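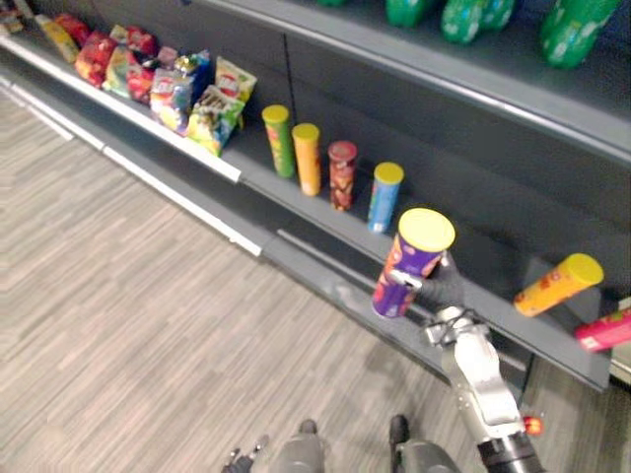

2 min read

Maillard: progress report to Coremier
Sunday, January 2, 2022

You asked for this by the end of the year and we have missed that by a weekend. The rest of the timetable has slipped by rather more, so please read the date as one of our successes.

For anyone picking up the file for the first time, Maillard is a record of what people in Jivville ate between meals, from rationing to more or less last week. Coremier gave us £2,000 in September to record memories, copy whatever paper turned up and produce a booklet. We named it after the browning reaction that makes fried potatoes taste of something. We have explained this at every public session so far and would choose a shorter name next time.

Recordings
We have finished eight interviews. Older residents were the easiest to sign up and the hardest to stop. The first recording was meant to cover sweet rationing and is mostly about a bus. We have kept it, as it is a very good account of the bus, but we have also rewritten our question sheet so that food comes up before transport.

The blue twist of salt in the crisp bag came up in nearly every conversation. So did the belief that it was often missing, or that a brother had taken it. We can offer no figures on brothers.
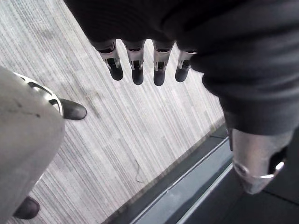 Black fabric and floor, close up.

The phone line
Fluline was supposed to let people ring in and leave a memory without having to meet us, and we could see the appeal. It cuts callers off after 2 minutes, a setting we found after the line had been open for several weeks. One message ends on the words "and what she kept in that tin was". We have asked the caller to ring back and are still waiting. The limit has now been lifted.

Paper
The response here was better than we had planned for. We have been lent two wholesaler's order books, a shoebox of flattened wrappers and a school tuck shop ledger with a good deal of unpaid debt in it. The debtors are now respectable adults and we have agreed to leave their names out of the booklet. The wrappers need flat storage, which we did not budget for. At present they are under the atlases.

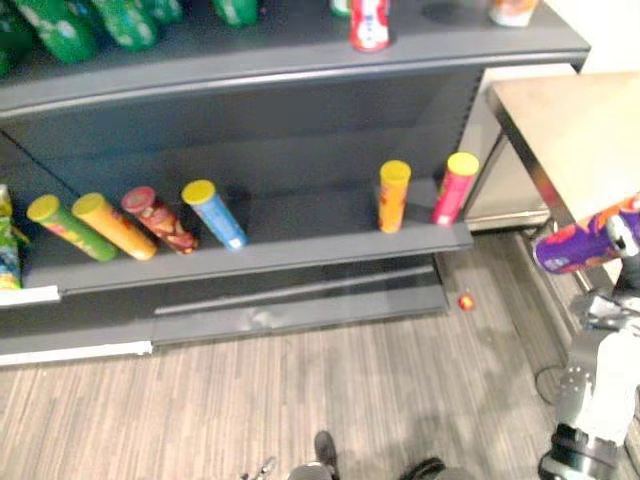

Crisps in tubes on the middle shelf, green bags above.

Younger voices
We have fallen behind on this part. Everyone we approached under twenty said they had no memories of snacks, on the grounds that they were still eating them. We plan to ask about brands that changed their recipe instead – a trial run on this produced real anger, and a useful ten-minute recording. 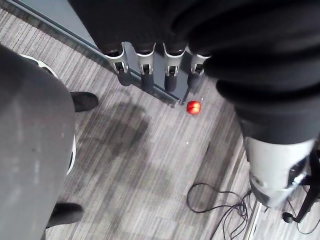
We will try the same approach at the sixth form next term, with shorter forms and a later start.

Booklet
The draft stands at roughly 2,000 words, a third of them on pickled onion. This will be corrected.

Money
Spending is under budget, chiefly from not having done the things that cost money. Printing will put that right. We would like to move what is left of the travel line into storage boxes, and would be glad of a yes or no before the printer's quote runs out.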